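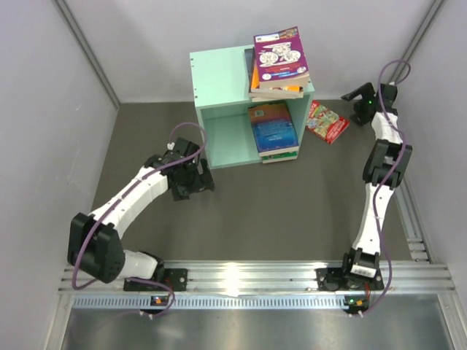 Small open shelf, too many kids' books – stack them flat or stand them up?
Asked in Home & Organizing, from Bisgate

Hello all! I have one of those little box shelves, mint green, open at the front with a flat top, and it has become the home for my kids' chapter books. There's a thick purple one, a red one that's always being read, a green one, an orange and yellow one, and more keep coming from the Terton library sale every October. Right now they get laid flat, a pile on top and a pile inside. It looks sweet for an evening, and then somebody wants the book on the bottom and the whole lot comes out onto the floor. Should I be standing them up instead? I'd love to keep this shelf, I'm very fond of the color.

2 answers

Answer from a member in Dow (6 helpful votes)

Oh, I know this problem well! My suggestion is to take every last book off and out before you decide anything, and spread them beside the shelf where you can see the covers. I always think I know what we own and I never do.
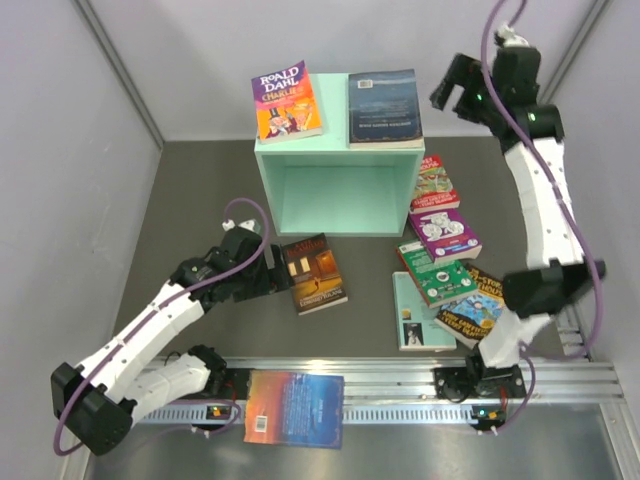 Once they're out, pick the ones being read this month. A Roald Dahl, a treehouse book, whatever your crew is mad about. Those go on top, lying flat with the covers facing up, no more than two to a pile. Kids choose by the picture on the front, bless them, and a plain spine means very little to a six-year-old. Leave a bit of bare shelf between the piles so small hands can get in.

Everything else goes inside. Try them standing first, if the opening is tall enough for your biggest book – measure it, don't guess like I did. If they have to lie flat, put the widest at the bottom and let the spines face out. Paperbacks that lean in a half-full box will curl over time, so fill the gap with a bookend or a heavy jar. I got a pair of bookends from Flukance years ago and they're still going.

Answer from a member (no votes yet)

just get a bigger shelf. we had nearly 3000 books at one point and flat piles never worked for us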